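Fonthorpe publishes a rulebook for hand-held gripper work, and it is short

WULTACH, April – Fonthorpe, the bench automation workshop, has released its first good practice guide for people who record tasks with hand-held gripper tools. It runs to 27 pages. The first draft ran to 176, and was read in full by its author.

The guide, titled Skasilico, covers what happens before anyone squeezes a trigger: how finger pads are checked, how a work table is laid out and marked, what may be left on the floor, and when a part is too fragile to be learned on. It is free to download and may be copied, translated or pinned above a bench, where previous guidance has mostly served to level the bench.

Existing safety standards for industrial robots assume a robot, usually a large one, behind a fence. A gripper held in a human hand has no fence and no emergency stop, other than the human letting go. Fonthorpe found that teams were filling the gap with house rules, many of them sensible and most of them written on tape.
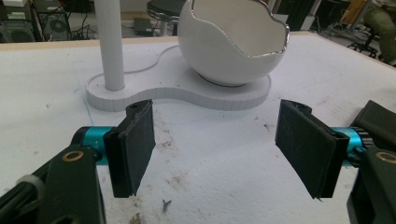 Skasilico asks for 2 checks at the start of every session. The first is of the pads: matching, firmly seated, and replaced when the tips begin to fray, even if somebody in the room is fond of them. The second is of the table. Stains are allowed. Crumbs, offcuts and other loose debris are not, as a policy trained on a crumb will go on expecting one.

Further sections deal with cables, chairs and people in the background. Cables are to be kept clear of anywhere the operator walks. Bystanders must know that recording is under way and must have agreed to it, legs included. Printed fixtures should carry a version number, a rule the workshop adopted after 2 teams spent an afternoon comparing results from different base plates.

The guide was tested with Zerouali, a maker of small assembly fixtures, which returned it with comments in the margins and one coffee ring. The comments have been adopted.

Skasilico is voluntary. Fonthorpe does not certify anyone, sells no stickers and has no plans for a logo. Workshops that follow the guide are welcome to say so, provided they have read it.

Corrections and complaints for the next edition are open until September and can be sent through the contact page. Suggestions for extra chapters will be considered, slowly.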